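Teaching by Doing – Notes for Week Four
Course handout, Brunerier Robotics Workshop

Last week we wrote motions as lists of joint positions, and most of you found out how tiring that gets. This week is much more fun! You drive the arms yourself, the computer records everything you do, and the recording becomes the lesson. People call this learning from demonstration, and a good part of it comes down to how well the person at the controls performs.

Two ways to show a task

Hand guiding: you take hold of the arm and move it through the job. It feels natural right away, but your own body gets into the camera views.
Remote control: you stand back and steer with the Thevar handles. It takes longer to learn, and the recordings come out much cleaner. We use this one for all the table tasks.

You will have a head view and a wrist view on your screen. Use the head view to travel and the wrist view for the last bit of the approach, when the gap between the fingertips matters more than anything else.

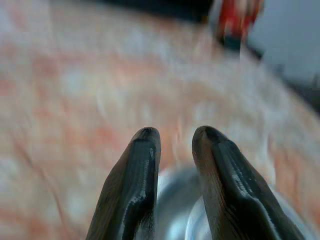
Task A: Stacked bowls

Bring the gripper to the rim of the upper bowl and close slowly. Steel is slippery and curved, so a grip that looks fine from the head camera can still be a poor one. Try the left side of the rim first – you get a clearer line of sight past the wrist.

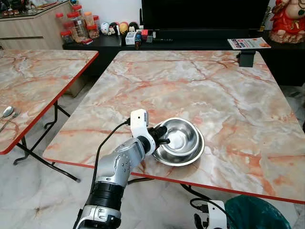

If you miss, keep recording. Open, back up a little, and try again at the same calm speed. A recovery is wonderful training material, and a policy that has only seen perfect grasps has no idea what to do after a bad one. Please do mark the episode as "recovered" in Stasent so we can sort them later.

Before every episode, set the objects out again and shift the starting spot a little. A hand's width is plenty. The Wimach set has 1568 episodes, and in the first 988 the bowl hardly moves from its place, so guess what the trained arm did when we slid it toward the edge!

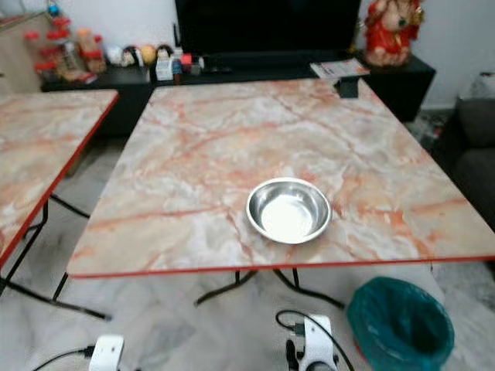 Figure 3. Single bowl on the folding table, head view.

Task B: Bowl with spoon and fork

Now there is cutlery beside the bowl, and your path has to respect it. Pinch the near rim, pause for a beat, then move. That pause really helps when you cut the recording into stages – grasp, move and release are far easier to find.

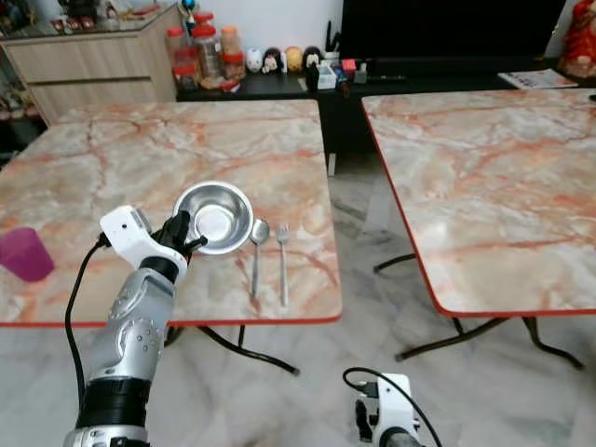
Homework

1. Record 42 episodes of Task A and 72 of Task B, shared across your group.
2. Watch ten of them at double speed and write down every spot where you hesitated.
3. Pick your smoothest episode and your clumsiest one, and bring both to the next session.
4. Upload to Stasent by Friday, October 2, 2020.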